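> Our place-in-cabinet run on Rirkton stalls once the arm is inside. Is anyone else getting a joint limit fault around step 300?

Yes! Same fault on Derkberg, and I'm thrilled someone else has it — I thought it was my build. It hit 2 of our overnight runs, both after the March update.

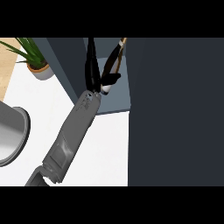 The fault seems to come from the wrist check, which still uses the old limits file. Swap in the new one and see if your run gets past the stall. I'd also look at clearance, as the gripper on ours is up in the cabinet opening with only thin gaps between the finger and the slim brown object beside it. Step log to follow tonight!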